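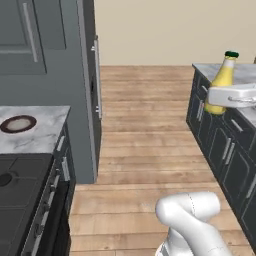 # 关于 Covska

Covska 做家用机械臂的仿真测试和安全验证。客户把控制软件交给我们，我们先在仿真厨房里跑，再到实体厨房里跑，最后交出一份写明哪里会出错、在什么条件下出错的报告。公司不生产机械臂，也不销售机械臂。

多数公司的介绍页从创始人讲起。我们把一次事故放在前面，因为现在的工作流程、部门划分，甚至合同里的几个条款，都是那次事故之后定下来的。新同事入职第一天读的也是这份材料，客户第一次来访时常常问到它，所以干脆写在这里。

## 那次事故

8月27日下午，我们在 Fanberg 的实体测试厨房里做一项常规任务：移动底座载着机械臂沿通道行进，停在台面旁，取一只碗，放到对面的岛台上。控制软件是客户 Bendero 提供的测试版本，中间一层任务调度由我们自己编写。值守工程师是 Tín Lâm，操作终端前是 Vy Đào。

取碗时夹爪碰到了碗沿，腕部受力超过阈值，系统进入保护性停止。到这一步，一切都符合设计。按照当时的规程，值守工程师确认机械臂静止后可以进入通道，把碗扶正，退出来，再由终端恢复任务。

Tín Lâm 进入通道，扶正了碗。他正在往回走，终端上显示“可恢复”，Vy Đào 按了恢复。她以为他已经出来了：从她的座位看过去，通道里段被冰箱挡着，而当时规程并没有要求进入者口头报告。

机械臂恢复之后应当先从当前姿态重新规划，再低速起动。它没有这样做。它继续执行停止之前缓存的一段轨迹，用的是停止之前的速度。前臂横着扫过通道，撞上 Tín Lâm 的右前臂，把他压在柜门和连杆之间。碰撞检测随即触发，机械臂再次停止，可停止以后仍保持着力矩，他自己抽不出手。Vy Đào 按下急停，抱闸锁死，情况也没有好转。最后是 Demyd Tkachuk 从隔壁过来，用手动释放杆逐个松开关节，把他放了出来。

Tín Lâm 的前臂严重挫伤，没有骨折，休息之后回到了岗位。他现在负责现场安全，这一页的事故部分由他审过。

## 我们当天做了什么，哪些没有做好

当天的处理有几处不合格，一并记在这里。

手动释放杆放在工具柜里，没有挂在机械臂旁边。Demyd Tkachuk 知道它在哪里，Vy Đào 不知道。假如当时隔壁没有人，她需要先打电话。

急停按钮只有终端旁边的一个。通道里的人够不到。

事故之后，有人先重启了控制器，想确认机械臂还能不能正常工作。重启清掉了调度层内存里的任务队列，而那恰好是最需要的证据。后来的分析只能依靠落盘日志和客户一侧的记录来拼。重启的人没有受到处分，规程里本来就没有写明事故后谁可以碰控制器。

通知客户也晚了。我们在内部讨论了一个晚上，第二天上午才给 Bendero 打电话。理由是想先弄清楚是谁的问题。现在看，这个顺序是错的，Bendero 那边当时还有别的测试点在跑同一个版本。

实体厨房停用了72小时，期间只允许断电状态下的检查。

## 原因

调查由 Nhung Đoàn 主持，Bendero 派了一名工程师参加，外部评审请的是一家名叫 Trương 的机械安全咨询公司。以下是三方都签了字的结论，写法上做了简化。

### 直接原因

调度层把轨迹切成小段发给运动控制器。保护性停止发生时，运动控制器会清空自己的缓冲区，并向调度层发出一条“已清空”的消息。调度层收到消息后，应当把自己手里尚未发出的轨迹段也作废，等恢复时重新规划。

那天，“已清空”这条消息比停止状态晚到了200毫秒。调度层先看到“停止”，把任务挂起；挂起之后，它不再处理普通优先级的消息，而“已清空”恰恰被归在普通优先级里。于是这条消息留在队列中，一直没有被读取。恢复命令到来时，调度层认为手里的轨迹段仍然有效，接着往下发。

运动控制器收到这些轨迹段，核对起点与当前关节角的偏差。偏差没有超过容许值，因为机械臂停下之后几乎没有移动。核对通过，执行。

低速起动为什么没有生效，要另外解释。低速限制是由“重新规划”这个动作带出来的，并没有挂在“恢复”上。不重新规划，就没有低速。写这段代码的人（我们自己的人）当时认为恢复必然伴随重新规划，所以把两件事写在了一处。

### 仿真里为什么没有发现

这个问题花的时间最长。

同一个任务在仿真厨房里跑过很多遍，包括夹爪碰到碗沿、触发停止、再恢复的情形，一次都没有出现过旧轨迹续跑。Demyd Tkachuk 把现场日志里的初始条件原样搬进仿真，也复现不出来。

差别在停止的实现方式上。仿真里，保护性停止是一个函数调用：状态变为停止，缓冲区清空，消息送达，全部在同一个仿真步里完成。消息不会迟到，也就没有先后问题。仿真里的停止比真实的停止干净得多，我们验证的其实是一个在现场并不存在的停止过程。

另外，仿真里没有人。通道里除了家具就是机械臂，恢复以后它往哪边扫，只要不碰到柜子，测试就判为通过。我们回放旧的仿真记录时发现，有些恢复后的第一个动作幅度相当大，前臂会横过整个通道，当时的评分标准对此没有任何反应。

把消息延迟做成可调参数以后，旧轨迹续跑在仿真里第一个下午就复现了。

### 更早的迹象

我们回查了实体厨房建成以来全部229次保护性停止的日志。其中有几次，恢复后的第一段运动没有经过重新规划，特征与事故那次一致。那几次通道里没有人，任务也正常完成，所以没有引起注意。有一次，Vy Đào 在值班记录里写过一句“恢复后动作偏快，待查”。这条记录没有指派给任何人，后来也没有人查。

如果当时有人去查，这次事故多半可以避免。调查报告里保留了这句话，我们在这里也照样保留。

## 之后改了什么

先说软件。

恢复与低速现在绑定在运动控制器一侧。只要上一个状态是停止，无论上层发来什么，起动速度都受限，直到走完一小段并确认没有异常受力为止。调度层没有权限解除这个限制。

安全相关的消息单独走一条通道，挂起状态下照样处理。调度层恢复前必须主动询问运动控制器缓冲区的状态，得不到答复就不恢复。原来的做法是等对方通知，现在是自己去问。

每段轨迹带有一个任务批次号，停止一次，批次号加一，旧批次的轨迹段会被直接拒收。这一条是 Bendero 的工程师提出来的，改动最小，我们认为也最有用。

再说仿真。

仿真厨房里的停止过程拆成了独立的步骤，每一步都有延迟，延迟可以取正常值，也可以取很差的值，还可以让消息丢失或者乱序。为此仿真变慢了，客户有时会抱怨。报价单上现在列明这一项，不接受取消。

通道里加入了人体占位模型。它很粗糙，就是几段圆柱和一个头，会站立、弯腰、伸手到台面上，不会躲避。我们不希望它躲避。机械臂恢复后的第一段运动，凡是与占位模型的距离小于规定值，一律判为不通过，不管任务最后有没有完成。

停止与恢复的回归测试从零散的几个场景扩充成一套固定的40个场景，任何一个版本，不管改动多小，都要全部跑完。场景里有碰到餐具的，有柜门开着挡路的，有底座轮子压到东西的，也有停止之后紧接着断电的。

然后是现场。

通道入口有联锁门。门开着，恢复按钮无效。进入通道的人带走钥匙，钥匙不回到原位，终端上不会显示“可恢复”。

急停按钮在通道两端和岛台两侧都有，站在通道任何位置伸手可及。手动释放杆挂在机械臂底座上，红色套管，每个进过实体厨房的人都必须当面操作过一次，包括行政同事和来访的客户工程师。

终端的位置挪了，从座位上能看到整条通道。这一条没有花什么钱，早就该做。

最后是规程。事故以后，控制器由值守工程师贴封条，取证完成之前任何人不得重启。有人受伤时，一小时之内通知客户，原因查没查清都要通知。值班记录里凡是写了“待查”的，系统会自动生成一张单子并指定负责人，关闭时要写明查到了什么。“没有查到”也可以写，但要写上查过哪些地方。

实体厨房在11月恢复了带人值守的测试。

## 我们现在做哪些工作

### 故障复现

客户的机械臂在现场出了问题，把日志给我们，我们在仿真里搭出同样的环境，把问题重现出来。能稳定重现的故障才谈得上修复。遇到不能重现的，我们会说明试过哪些条件，并给出还需要补充采集哪些数据。

常见的委托包括：夹取时受力突变，停止后姿态漂移，底座定位跳变造成手臂碰到台面边缘，以及多个程序同时抢占控制权。也有客户拿来的问题最后查出是一根线缆接触不良，仿真帮不上忙，报告里同样会写清楚，费用照退一部分。

### 停止与恢复的专项验证

这是从事故里长出来的业务，目前占的比重最大。很多团队在“停得下来”上投入很多，对“停了以后怎么重新动起来”考虑得少。我们会检查每一种停止状态到运行状态之间的路径，看哪些条件下可以恢复，由谁确认，恢复后的第一个动作受什么约束。

验证分两轮。第一轮在仿真里做，消息延迟、丢失和乱序逐项注入。第二轮在实体厨房里做，只挑第一轮里最差的情形，通道里不站人，用带力传感器的假臂代替。

### 被困与解救

机械臂夹住人之后怎么办，标准里有要求，说明书里也有一页，真正练过的团队很少。我们为客户安排半天的现场练习，内容是急停、松闸、手动推开连杆、把假臂取出来，计时，然后换人再来。练习结束后通常会改动的是释放杆的位置和说明书上那张图。

### 仿真环境搭建

客户可以委托我们搭建自己产品使用的厨房、洗衣间或者储藏室。柜体、台面、家电的尺寸按照客户提供的图纸来做。碰撞模型和外观模型分开交付，碰撞模型附有误差说明：哪些地方做了简化，简化以后比实物大了还是小了。曲面物体、细把手和悬挑的台面边缘最容易出偏差，我们会单独列出。

我们不接的工作也列一下。不做产品认证，认证需要找有资质的机构，我们的报告不能代替。不替客户写安全功能的代码，写的人和查的人应当分开。不接受要求在报告里删去某项结论的委托，此类要求提出来，项目就终止，已经完成的部分照常结算。

## 人员

**Nhung Đoàn**，负责公司日常管理，事故调查的主持人。早年做电梯控制系统的维护，对“停止”一词的理解来自那个行业：电梯停在两层之间时，里面的人最关心的是下一步怎么动。她签发所有对外报告。

**Demyd Tkachuk**，负责仿真。仿真厨房从第一版起就由他带队搭建，停止过程的重写也是他做的。他在事故后写过一份说明，列出仿真与实物之间已知的全部差别，这份说明一直在更新，随每份报告附给客户。

**Tín Lâm**，负责现场安全。实体厨房的联锁、钥匙和急停都归他管，他有权中止任何一次测试，不需要事先说明理由，事后补写一行即可。

**Vy Đào**，负责测试运行和日志分析。值班记录系统是她重新设计的。客户收到的故障时间线一般由她整理。

**Tanner Gill**，负责客户联络和合同。他在事故之后加入公司，此前在一家仓储自动化企业处理设备索赔。合同里“一小时通知”和“报告不删改”两条由他起草。发生紧急情况时，接电话的首先是他。

## 与 Bendero 的关系

Bendero 仍然是我们的客户。事故的直接原因在我们自己编写的调度层，这一点调查结论写得很清楚，他们的测试版本没有违反接口约定。不过接口约定本身没有规定“已清空”消息的时限，双方都签了字，双方都没有看出来。新的约定里加上了时限，也加上了超时之后两边各自应当怎么做。

经 Bendero 同意，调查报告的删节本可以提供给其他客户和同行。删去的部分只涉及他们的控制器内部结构。需要的话请写信说明单位和用途，我们一般都会给。

## 常被问到的几件事

**为什么不把厨房里的人换成更聪明的模型？**

会躲避的模型会让测试结果变好看。真实的人在转身或者低头的时候不一定看得到机械臂，也不一定听得到。占位模型不动，判定标准才站得住。

**修复之后还出现过旧轨迹续跑吗？**

在仿真里出现过一次，是某个客户自带的调度层，没有采用批次号。运动控制器侧的低速限制起了作用，机械臂只挪动了很短的距离就因受力异常停住。客户后来修改了设计。实体厨房里没有出现过。

**可以到实体厨房参观吗？**

可以，需要预约。进门先看一遍联锁和急停的位置，再操作一次释放杆，之后才进入测试区。不愿意操作释放杆的访客可以在玻璃外面看。有测试在运行时，通道里不允许站人，拍照也请在玻璃外面拍。

**仿真通过了，是不是就可以直接上实机？**

不可以。仿真通过说明在我们考虑到的条件下没有发现问题。没有考虑到的条件永远存在，消息迟到那件事就是这样漏过去的。首次上实机一律限速，通道清空，值守工程师手放在急停上。

**你们怎么处理自己的错误报告？**

与客户的故障用同一套流程，同一套编号。内部的错误报告每个季度汇总一次，发给所有在合同期内的客户。里面有些内容相当琐碎，比如某个柜门的碰撞模型少了把手，或者某个场景的地板摩擦系数填错了一位小数。只要影响到已经交付的结论，我们会重跑并补发报告，不另收费。

## 联系与报告问题

一般业务请找 Tanner Gill，来信写明机械臂的型号、控制软件的来源，以及希望验证的内容。如果是已经发生的故障，请先保存日志，不要重启控制器，再与我们联系。日志格式不限，原始文件比整理过的表格有用。

如果有人受伤，请先处理伤者，再按当地规定报告。之后再联系我们也来得及，我们会告诉您现场还有哪些东西需要保留。

对本页事故部分的内容有疑问或者发现写得不准确，请直接写给 Tín Lâm。收到的更正会由他核对后改在正文里，并在调查报告的附录中记下改动的地方。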